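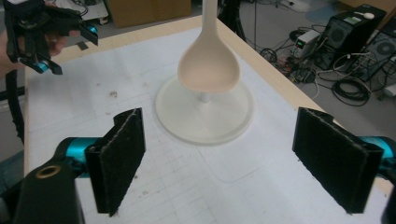

Peach spoon on a white stand, on gridded paper.

Geerts Balance bookshelf speakers: a lot of talk about the box

The Geerts Balance is a pair of powered bookshelf speakers with a small remote and a companion app. The box says "room-filling" twice and "studio" once. I have heard plenty of speakers this size and very few of them filled a room, so I started out doubtful, and after 3 weeks I still am, though less about some parts than others.

Setup

One speaker holds the amplifier and all the inputs, and the other hangs off it by a cable. The cable in the box is too short. If your desk is narrow you will get by, but on a living room console I couldn't get the two far enough apart to hear any real stereo image, and I ended up using a longer wire from my own drawer. It fits ordinary spring clips, thankfully.

Pairing by Bluetooth worked on the second try. The optical input worked right away. There is also a USB port on the back that charges nothing and plays nothing. The manual calls it "service only" and leaves it there.

Sound

Let's start with the claim on the front of the box, that the Balance is tuned flat. It isn't. There is a clear bump in the upper bass, the kind that makes a small speaker seem bigger in a store. On acoustic guitar it puts a thump under every low note. On podcasts it makes deep voices sound as if they are talking into a bucket. Moving the speakers 9 inches out from the wall helped more than anything in the app did, and that's free.

The middle is good, I'll give them that. Female vocals and piano come through clean, and I didn't get tired of listening over a long evening. The treble is a little shy. Cymbals are there but they don't have much air, and if your last pair was bright you will think something is missing for the first couple of days.

Real low bass is absent, as you'd expect. Below the bump it drops off fast. There is a subwoofer output, and the matching sub costs nearly as much as the speakers. I didn't test it. I did hook up my old Brokport sub and it blended all right once I turned it well down.

How loud? Loud enough for a bedroom or a small office. With 8 people over on Friday and everybody talking, I pushed the volume near the top and the sound went hard and flat. I would not buy these for parties.

The app

The app wants an account before it will let you touch the EQ. I don't see why a pair of speakers needs my email address. Once you're in, you get a 3-band EQ, an input picker and a "Room Sense" button. Room Sense plays some chirps through the speakers, listens with your phone's microphone, and then tells you it is done. I ran it in the kitchen and in the den and could not hear any difference before or after in either one. Maybe it does something in a bigger room - I'd want to see a measurement before I believed it.

EQ changes do get saved in the speaker itself, so you can set the low band down a couple of notches, delete the app and carry on. I'd suggest doing exactly that.

Build

The cabinets feel solid and don't buzz when you rap on them. The grilles are held on by magnets and come off too easily if you have a cat. The volume knob on the back of the main speaker is in a silly place, and it turns without any stops or clicks, so you never know where you are. The remote is thin and light and has already slid between the couch cushions more than once.

The remote battery is rated for 2,000 presses. I don't know who tests that, or how many presses a normal person makes in a week of skipping tracks.

Against the Gendach

The obvious rival is the small Gendach pair, which sells for less. The Gendach is thinner in the middle and the cabinets feel cheaper, but the treble is more open, there is no account to sign up for, and the speaker cable is long enough. For a desk I would take the Gendach and keep the change. For vocals and quiet evening listening, the Balance is the better pair, provided you pull it away from the wall and turn the low band down.

Verdict

Decent speakers, oversold. At full price I'd pass. If you find them discounted, try them with music you know well, and check the return policy first, as the store I used charges for the shipping back.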